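12 jun 2024
Por Hubert Kubiak
Lectura: 2 min

Segundo día en el puesto nuevo y sigo sin creerme lo de la «mesa despejada». Murali volvió de Darnlow en mayo convencido de que se piensa mejor con menos cosas delante, y desde entonces lo repite cada vez que alguien saca un bolígrafo. Yo pensaba exactamente igual de mal con la mesa llena. Hoy he perdido media mañana buscando la grapadora, que por lo visto ahora vive en un armario común, al fondo del pasillo.

El tablero, eso sí, me gusta más de lo que esperaba. Es de un verde oliva clarito, con una veta muy fina, y no deslumbra como el de Bielecka, que a las cuatro de la tarde era un espejo. Pero ya veremos cómo aguanta las tazas. A mí los muebles me tienen que durar un invierno antes de que hable bien de ellos.

Luego están las plantas. Tres suculentas en macetas blancas, puestas en fila contra el panel de madera, justo donde yo tendría la bandeja de los papeles. Murali dice que no necesitan nada. Eso mismo dijeron del ficus de Altilville y lo sacamos en una bolsa. La más alta, la de hojas puntiagudas, ha ido a parar debajo de los enchufes, y no sé a quién se le ocurre que regar ahí sea buena idea. Las he movido un palmo y a la vuelta de comer estaban otra vez en su sitio. No he preguntado.

El ratón es blanco y azul, con un botoncito rojo en medio. He leído en el folleto de Akaston que reduce el cansancio de la muñeca, dicho así, sin un número ni una prueba. También dice que el conjunto entero sale por 267 y que se amortiza solo. ¿Solo cómo? El ratón de antes costó una miseria y me duró años – y la muñeca me dolía lo mismo que hoy.

Mañana pienso llevar mi lámpara, la de siempre, y dejarla en la esquina sin decir nada. Si Murali la ve, que la vea. He guardado también la libreta gorda en la mochila, por si el armario común se traga lo demás. De lo de pintar la cocina no he hecho nada, otra vez.

14 comentarios · Compartido 2 veces
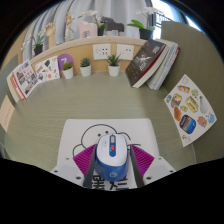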